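4.3 Running the carton folding cell with one attendant

Read this section before the first shift on the Trestard cell. It replaces the two-person folding bench procedure. The attendant no longer folds cartons by hand. The attendant loads blanks, clears faults, and signs off each batch.

Before starting

1. Check that the work surface is clear of scrap and loose tape.
2. Check the purple cables on both arms. They must hang free of the elbow sections and must not be pinched.
3. Place one blank flat in the middle of the surface with the narrow front flap toward the arm mounts.
4. Step back behind the floor line and press READY on the operator panel.

CAUTION: Do not reach between the arms while READY is lit. Press HOLD and wait for the tone.
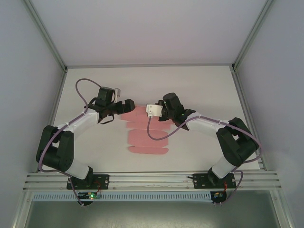
Figure 12. Blank on the work surface between the left and right arms. The white device is fitted to the right arm only.

Running a batch

5. Enter the batch size. The default is 200.
6. Watch the first fold of each batch. If a flap lifts or the blank shifts, press HOLD, remove the blank, and place a new one.
7. Put rejected blanks in the return tray. Do not flatten and reload them.
8. At the end of the batch, write the counter reading in the shift log.

NOTE: The counter does not reset between shifts. A reading of 2,872 at handover is carried forward by the next attendant.

Changes to staffing

The second folding position is moved to packing and inspection. Attendants rotate out of the cell every 70 minutes. Time spent clearing faults counts as work time and is not charged against the attendant's output. Individual folding targets were withdrawn in July.

Only trained attendants may clear a fault inside the enclosure. Send training requests and rota questions to Hakim Tarigan.

For cable replacement, see section 4.5.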